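Home Contents Unit 3 Glossary Index

Chapter 7: Putting Up a Small Show

May
By Kalkidan Tufa 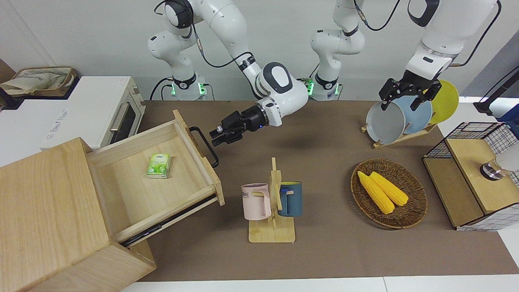 A small show starts with a room, not a script. Students always want it the other way around. So – room first. How many seats, how far to the back row, where the actors come in, who has the key. Then the budget. Then the play, and what the play needs on stage, which is usually less than the playwright asked for. Take a kitchen play. The writer lists a stove, a fridge, a window with rain on it. You can get most of the way with a wooden drawer with a black metal handle and a dish rack with three plates standing in it, one grey, one light blue, one yellow. People read "kitchen" and get on with listening. Color helps from the back row. So does a drawer an actor can really pull open on a line.

This chapter follows one production from first meeting to closing night. The Prevside Players, a community company, put on a new two-act called Medel Street by Yeshi Negash. Cast of seven. One set. Total budget $2,685, and they had to rent the hall out of that. We'll come back to those numbers in Section 7.3, so mark the page.

What you should be able to do by the end: read a hall plan, write a one-page budget, break a script into scenes for rehearsal, and run a tech night without shouting. Key terms are strike, hold, cue, blocking, house, comp. Definitions are in the glossary. Learn "hold" first.

7.1 The room

The Haque Hall has 338 seats. Too many for a new play by a local writer, and everyone at the first meeting knew it. Getachew Endale, directing, wanted the smaller studio upstairs. Studio was booked. So they closed the balcony and roped off the side sections, and pulled the acting area forward over the front steps. Cheap fix. It changed the whole evening – the actors could drop their voices in the second act and still be heard.

Walk the room before you sign anything. Go in the day and again at night if you can. Clap once from center stage and listen. Sit in the worst seat. Check the wings, because on paper every hall has wings and in real life half of them are full of stacked chairs. Ask about heat. Ask what time the building locks, Haque Hall locks at 10:30 p.m. and the first full run of Medel Street came down at 10:20. They cut a song.

7.2 The script and the writer

Negash came to rehearsals for the first two weeks, then stayed away till tech. Her choice. Some writers stay for all of it, some mail the pages and show up on opening night. Either can work but settle it early and in writing. Who can change a line? When does the script freeze? In this case Endale could cut but not add. New lines went through Negash, by phone, same day.

The play is about three sisters who share their late mothers kitchen and can't agree to sell the house. Most of it is talk. Plays like that look easy to rehearse and they are not, the blocking gets lazy, everybody ends up sitting. Sulastri Wibisono played the oldest sister and asked for a job to do in every scene. Drying, folding, sorting mail. Good instinct. Business gives the hands something to do and gives the stage manager clear moments to hang cues on.

Khang Ninh was that stage manager. His prompt book is used for the exercises in 7.5. Notice how he writes cues in pencil until teh second tech, then ink. Copy that habit.

7.3 The money, first look

Hall rental took the largest share. Next, $500 to the writer, paid up front. Then rights for the one song they kept, printing, lumber and paint, gels, and a line for "other" that was too small. It always is. Lights came on loan from Uretti, a rental house across town, in return for an ad on the back of the program.

Before you read on, try your own version. Same total, same cast, your own choice of room. One page. Leave the ticket income blank for now – we get to pricing and comps after the sample budget.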